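Chez Kernen, la cellule Meltoreo apprend à se servir d'un micro-ondes, et sa responsable technique en parle avec un plaisir communicatif. « La pince, c'est ma passion ! Deux doigts, quelques biellettes, et tout se joue dans le serrage des vis. » 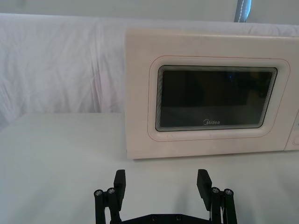

Crenshaw fait remarquer que les axes prennent du jeu bien avant que les moteurs ne se plaignent. « Tout à fait, et c'est pour ça que je les reprends tous les 7 jours, à la main. »

Le compteur affichait 2340 cycles en mars. Elle recale chaque bras après un démontage, d'abord à distance de l'appareil.

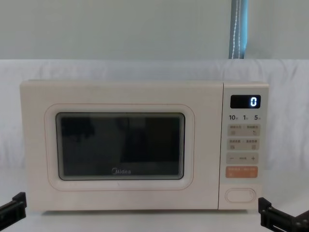
Les deux pinces de part et d'autre du micro-ondes.

« Ensuite on va au contact, doucement, et là j'adore ! Un doigt mal aligné, ça se voit tout de suite sur du verre. »
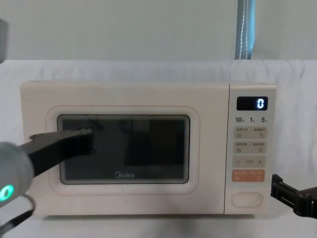 Le bras gauche contre la vitre de la porte.

Reste la caméra de poignet, qu'elle règle en 90 secondes (elle s'est chronométrée).

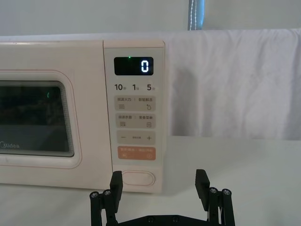 « Si je lis les touches sans plisser les yeux, je suis contente, je passe au bras suivant. » Le prochain jeu de doigts, commandé chez Sollcombe, est déjà sur son établi.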